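Home Forums Textiles & Mending New posts Search

Plaid scarf with a long fringe – is "hand-twisted" worth paying extra for?

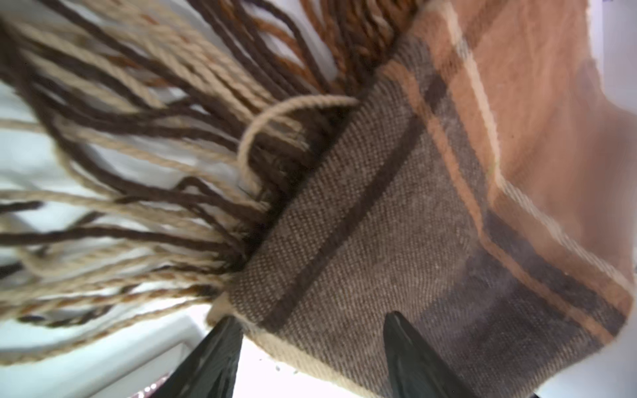 fernhollow wrote:
I've been offered this one with the label gone and the words "hand-twisted fringe, heirloom quality" in the listing. The seller says it's a Rostel. I have my doubts. Every brown and orange check for sale seems to be a Rostel once the label has dropped off. Does a twisted tassel tell you anything at all about how a scarf was made?

patchpocket wrote:
Very little. Machines have been twisting fringe for decades and they do it neatly. I'd want to see both ends and the back before I believed a word of that listing.

M_Thampi wrote:
I don't agree that it tells you very little. The plies show clearly on the rusty tassels, and a cheap fringe is often just cut yarn with no twist in it. The weave looks tight and fine too. I'm not saying it's a Rostel. I'm saying somebody took a bit of trouble over it.

patchpocket wrote:
Somebody or something. And a tight weave is a tight weave, you can buy that new on any high street in January.

fernhollow wrote:
What about the cream strand that loops up in the middle? Is that a pull?

dunlin wrote:
Could just be how it's lying. Stroke it flat and see if it springs back. If it does, wet your fingers, roll it the way the twist already goes and leave it under a book overnight. Don't comb it. I combed a Lernico throw once and ended up with something like a doormat.

M_Thampi wrote:
Agree about not combing. I'd steam it though, from a good distance.

dunlin wrote:
No steam until you know what the fibre is. The listing doesn't say wool, does it? I've seen acrylic go limp and stay limp.

fernhollow wrote:
It says "wool feel".

patchpocket wrote:
Well, there you are then. "Wool feel" means not wool.

M_Thampi wrote:
Or it means the seller hasn't a clue – ask for a loose thread and do a burn test over the sink. My own guess is a blend. Signing my name to that so you can all laugh later: Manikandan Thampi.

fernhollow wrote:
Asked. They won't send a thread but they've knocked 3 pounds off, so now I trust them even less.

dunlin wrote:
I like the colours, for what it's worth. That grey-brown band would go with most coats. Would you wear it if it was acrylic?

fernhollow wrote:
Probably, yes. Just not at heirloom prices. I'll offer half and see what they say.

Last updated: 2018-09-28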